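# 协作臂工位的采购与预算:小型饮品间适用的若干要点

2020年8月28日整理。适用范围:台面宽度不超过两米、以封盖杯和吸管类轻件为主的操作台。整机选型不在本页讨论,只谈下单前后容易漏算的部分。

## 一、先写动作清单,再询价

询价单上只写“取杯、插管”这类词,供应商会按最宽的理解报价。建议逐条写明:

- 物件:杯、盖、吸管或搅拌棒,各自的外径、高度、重量;
- 起点与终点:台面上的坐标范围,允许偏差;
- 是否需要双臂同时持物,还是单臂即可完成;
- 每小时目标杯数,以及允许的人工介入次数。

双臂是最大的价格分界。多数封盖杯操作单臂能完成,第二条臂的价值集中在交接、扶持和换手。若清单中需要换手的动作不足三条,先按单臂做预算,台面预留第二个安装位。预留位只需提前开孔、预埋电源和网线,费用远低于日后拆台重做。

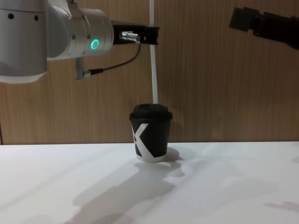
负载一栏往往填得过大。空纸杯、盖子和吸管都很轻,真正占用额定负载的是夹爪本体、转接法兰和线缆。计算时把末端全部附件计入,再留出余量。为了“以后可能搬牛奶箱”而上调一个负载等级,臂体价格、底座重量和安全间距会一起上调,通常不划算。

## 二、夹爪与指尖

夹爪应单独列项,不要并入整机总价,否则后期更换时无从比较。需要核对的参数:

| 项目 | 应写入询价单的内容 |
|---|---|
| 行程 | 同时覆盖最粗与最细物件 |
| 最小夹持力 | 以不压扁吸管为准 |
| 指尖 | 是否可拆,单独售价,交期 |
| 接口 | 法兰规格,线缆插头型式 |
| 反馈 | 是否提供位置与夹持状态信号 |

最小夹持力比最大夹持力更要紧。样本上一般只标最大值,最小值须书面索取。细长薄壁件受力过大会变形,过小则在转动时打滑,可用区间很窄。

指尖属于耗材。Fuvthorpe 的报价里指尖按对计,每对65元,首批建议备足一季用量。Rokex 的指尖随夹爪附送2对,之后需整套购买,一年下来反而更高。比价时请把第一年的耗材加进去。

## 三、线缆与插头

预算表里最常缺的一行。夹爪线有两种走法:外部走线便宜,更换快,但要在腕部留出足够弧度;内部走线整洁,损坏后往往需返厂。

台面较窄时,外部走线须注意:

1. 线缆弧度在腕部转到两端极限时都不应绷紧;
2. 插头优先选弯头,减少横向突出;
3. 夹爪线至少备一根,与整机同单采购,单买的运费常超过线价;
4. 线缆固定点避开杯口上方,防止擦碰。 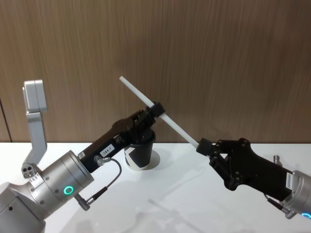 双臂方案还需核算节拍。两臂共同夹持一件物品时,速度受较慢的一方限制,产能不会因此翻倍。Américo Henriques 在 Beltrán 店做试算时,双臂协同段占单杯时间的比例偏高,最后把产能估算下调,并取消了原计划的第二台封口机。他的做法可以照搬:先用秒表测每段动作,再决定周边设备数量。

控制器也要问清。部分型号一台控制柜只带一条臂,双臂即两台柜,占地、散热、插座都要加倍。另需确认协同功能是否包含在基本授权内,续费周期多长。

## 四、台面、背板与照明

台面颜色影响视觉识别。若方案含相机,白色哑光台面配深色杯,轮廓容易分割;换成浅色杯时须重新测试,并把这部分调试工时写进合同。

- 台面:哑光,耐擦洗,安装孔周边加衬板;
- 背板:少反光,避免与杯体同色;
- 照明:漫射光,位置固定。臂体投影会随动作移动,验收时应在营业照明条件下进行,不接受只在供应商车间里的演示;
- 定位:杯位用浅凹槽或杯垫固定,比加装一台相机便宜得多。

木纹背板可以保留,但清洁剂须先在边角试用。接缝处打胶,避免积垢。

## 五、预算表

以下为单臂工位的附加项,不含臂体与控制柜,单位为元。

| 项目 | 金额 | 备注 |
|---|---|---|
| 台面改造与开孔 | 1,000 | 含第二安装位 |
| 备用夹爪线 | 93 | 弯头 |
| 指尖一对 | 65 | 按季补充 |
| 现场调试 | 另议 | 按工时,写明上限 |
| 试运行耗材 | 另议 | 杯、盖、吸管 |

试运行耗材不要省略。调试阶段的杯子和吸管损耗较高,应使用实际营业用的批次。不同批次的杯盖开孔松紧有差异,用样品调好的参数换货后可能失效。 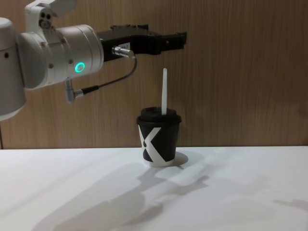 吸管与搅拌棒不能共用一套参数。圆管转动后外形不变,扁平件则有方向,夹持面与棒面不平行时会歪斜。若两者都要处理,询价单上分列两项,并要求分别演示。演示时指定由贵方随机摆放,不由对方预先摆正。

## 六、付款与验收

付款建议分三段:下单、到货、验收。验收款比例不宜过低,否则后续整改缺少约束。Jovex 的标准合同将“到货通电”视为验收,签约前应改为“连续运行达标”,并写明杯数与允许失败次数。

验收记录至少包括:

- 每次失败的动作段与物件;
- 人工复位所需时间;
- 急停后恢复至可运行状态的步骤数;
- 夹爪、线缆、指尖的序号或批次,与发票核对。

保修起算日以验收签字日为准。若供应商坚持从发货日起算,要求等期延长。

## 七、下单时间

集中检修一般安排在2月,该月备件交期偏长,线缆和指尖宜提前一个月订齐。臂体交期相对稳定,夹爪交期波动较大,应以夹爪到货日倒推台面施工日。台面先完工而夹爪未到时,暂不封闭安装孔下方的检修口,待走线确认后再封。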